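ハンドヘルドグリッパの調達計画

ハンドヘルドグリッパの調達計画とは、人が手に持って操作するグリッパ型の動作記録装置を導入する際に、台数、付属品、保守、設置場所などをあらかじめ見積もる作業をいう。ロボットアーム本体の購入とは別の費目で扱われることが多く、本体より先に発注される場合もある。

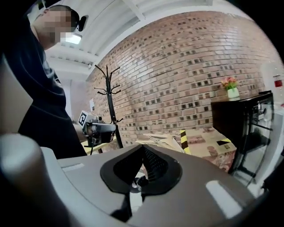
概要
装置は把持部、カメラ、記録用の部品からなり、位置合わせ用のマーカーを取り付ける形式もある。一台あたりの価格はアームに比べて低いが、消耗品と予備部品の割合が大きい。このため予算書では、初期購入費と年間維持費を分けて記載するのが一般的である。

台数の決め方
必要台数は、同時に作業する人数と、片手作業か両手作業かによって決まる。両手作業では一人につき2台を使う。作業者が二人であれば稼働分は4台となり、これに予備を加える。予備を持たない計画では、爪や開口部まわりのゴム部品が破損した時点で作業が止まるため、少なくとも一組を余分に見込む例が多い。

費用の内訳
主な費目は次のとおりである。
・グリッパ本体
・カメラおよび固定具
・マーカー(印刷、貼り替えを含む)
・爪、ゴム部品などの交換品
・記憶媒体と充電器
・校正作業の人件費
・作業台、収納棚、輸送箱

このうち校正の人件費は見落とされやすい。カメラを交換した場合には再校正が必要になり、作業時間も予算に含める。

導入例
部品商社のHinbergは、2019年に社内の試験室向けとしてグリッパ一式を調達した。見積もりはWimatnessとHadeoの二社から取り、本体はWimatness、交換用の爪はHadeoに分けて発注している。10月29日付の計画書(2019年10月29日)では、納期は14日、本体の保証期間は一年とされた。交換用の爪は11月に追加発注された。

同社の試験室の床面積は広くなく、当初は作業台二卓を置く案であったが、通路幅を確保するため一卓に変更された。収納棚は既存のものを転用し、費用に計上していない。

重量と作業者の負担
手持ち式では重量が選定条件となる。Hadeoの型式Estebanは、カメラを含まない状態で495グラムである。カメラやマーカーを上部に載せると重心が上がるため、仕様書の数値だけで判断せず、貸出機で試用してから台数を確定することが望ましい。休憩時間を作業計画に組み込むと一日の記録量は減り、必要台数の計算にも影響する。

保管と設置場所
使用しないときは、把持部に荷重がかからない向きで棚に置く。納品時の段ボール箱は、修理返送に備えて保証期間中は保管しておく。照明の反射が強い部屋ではマーカーの読み取りが不安定になることがあり、照明の調整費を別に見込む場合がある。

関連項目
エンドエフェクタ
減価償却
予備品管理
カメラ校正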